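Meltau Woodcraft Association Members' Forum
Board: Finishing and Care
Topic: Mineral oil or hardening oil for serving boards

Posted by rizvi_bench, 8:40 a.m.
The Association is revising its care sheet for the April sale and invites comment from members. The present sheet directs that all serving boards be finished with food-grade mineral oil and that buyers reapply it monthly. Several members have asked that a hardening oil, such as pure tung oil, be permitted as an alternative. Please state your position and the practice on which it rests.

Posted by Adeel Rind, 9:15 a.m.
I support the present wording. Mineral oil is inexpensive, does not turn rancid, and can be renewed by any household without instruction. At last year's sale we distributed 200 care sheets and received 3 inquiries afterward, all of them concerning dishwashers. I see no case for a change.

Posted by hollar_turnery, 10:02 a.m.
I must respectfully disagree with Mr. Rind. The number of inquiries does not tell us how many buyers followed the sheet. In my experience very few reapply oil monthly, and boards returned to my shop for resurfacing are nearly always dry and rough. A cured finish asks less of the owner. The care sheet should describe what owners will do.

Posted by Adeel Rind, 10:31 a.m.
Tung oil requires a long cure. Members preparing stock in the final weeks before the sale would be offering boards that are not ready for use. Who is to verify this at the table?

Posted by hollar_turnery, 10:48 a.m.
The maker, as with every other item we sell. A written finishing date on the tag would be sufficient.

Posted by tosora_mill, 1:20 p.m.
Both parties may wish to consider preparation before settling on an oil. Raised grain accounts for many of the complaints attributed to finish. I wipe each board with water, allow it to dry overnight, and sand again before any oil is applied.

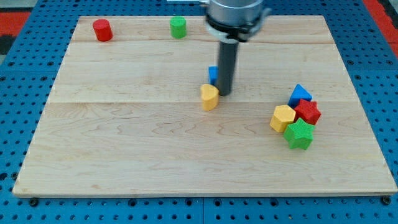 My second concern is color. Tung oil deepens pale maple and tends to warm it over the years, and a buyer who selects a board for its lightness should be told so. On a glued-up maple board with wavy figure in tan and cream, such as this one, I would test both oils on an offcut first. I would also ask that the sheet mention end grain, which takes up far more oil than the face and is commonly neglected.

Posted by rizvi_bench, 2:05 p.m.
The remarks on grain and color are noted and will be included in the draft. Would Mr. Rind accept a tung oil option if a finishing date were required on the tag?

Posted by Adeel Rind, 2:37 p.m.
I would accept it for boards finished no fewer than 7 weeks before the sale. I continue to prefer mineral oil for my own work.

Posted by hollar_turnery, 3:10 p.m.
Seven weeks is longer than I consider necessary for thin coats, but I will not oppose it. Please strike the word "monthly" in any event.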